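Home > Tidy Desk Talk

Mechthild Tanner sells drawer trays in Rindville and swears by three compartments. I had my doubts. "Tape gets its own corner," she said. "Then you stop hunting."
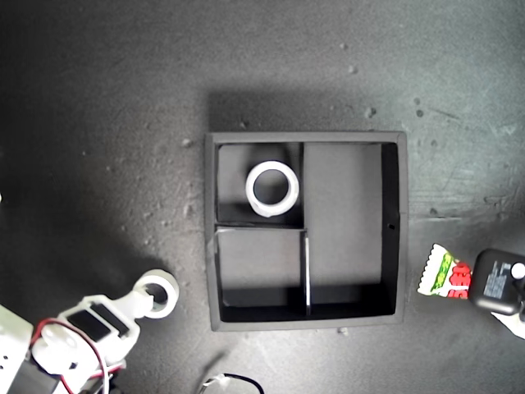 And the big section? "Whatever you use most." Which, for me, is more tape – hardly a system.

She wouldn't budge. "White tape marks easily. Keep it off the desk."

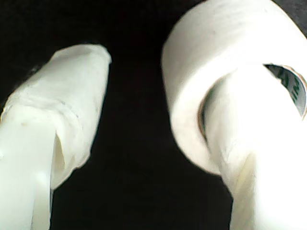

At 181 for a set of 2, I'd still try a saucer first.

© Prusstead Post | Contact | Back to top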